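Nov 8, 2020

## Tanico sets aside money for hand-held grippers

Tanico will buy 20 hand-held grippers for its Skuluvwood workshop, with the order due to go in before the end of the month. Each is budgeted at £400, including spare fingers.

Carmela Caputo, who runs purchasing, said two suppliers had quoted and Arside was cheaper on parts. "Fingers wear out, so we priced those first," she said. Training time comes out of next year's budget, and a review of running costs is planned for June.
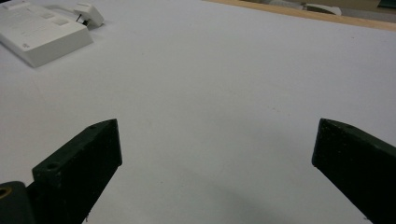
## Other news

Parking at Skuluvwood is unchanged.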